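Flindeler Board Game Forum > General > House rules and grievances

Thread: Does anyone really play Torstead with the toll rule?

kettle_black
We finished a Torstead game last night that ran until 1:30 in the morning. My cousin had collected 187 coins in tolls and built one bridge. The rest of us built an entire valley and paid him rent on it. Is anyone out there playing the toll rule as printed and still on speaking terms with their family?

mkpeng
As printed, every time. The tolls are the only thing that stops the person with the quarry from running away with it. Your cousin bought the right bridge and you let him.

kettle_black
I was told this was a friendly forum.

Oxbow Lenny
We cap tolls at 30 a round. Anything over goes to the bank. Games end before midnight and my wife still talks to me, mostly about how the cap is ruining the game.

mkpeng
She's right. Cap the tolls and the quarry wins nine games out of ten. You've swapped one landlord for another.

Oxbow Lenny
I'll let her know she has a supporter.

tinplate
Second edition or third? In the second edition the toll is paid once per wagon. In the third it's once per crossing, and a wagon can cross twice. I suspect half of the arguments on this board are two people reading different rulebooks at each other.

kettle_black
Third. And he crossed twice. Every time. He hummed while he did it.

Marek Říha
I have the Dumitrescu printing, where the toll page is simply missing. We played it for two years with no tolls at all and thought it was a lovely, gentle game about roads.

mkpeng
Marek, that is the saddest thing I've read this month.

tinplate
If it helps, the Medach expansion lets you build a ford for 200 coins and skip the bridge altogether. It's dull, but so is bankruptcy.

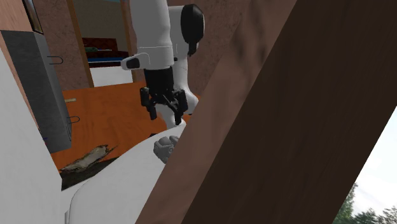

Reply from Oxbow Lenny
The ford is a trap. It floods in spring, you lose the wagon, and you've spent 200 coins to watch somebody else use the bridge. I'd rather pay the toll and complain.

kettle_black
Complaining is free in all editions, as far as I can tell. We're trying it again in September with Lenny's cap. My cousin has already called it theft.

mkpeng
Report back when the quarry wins.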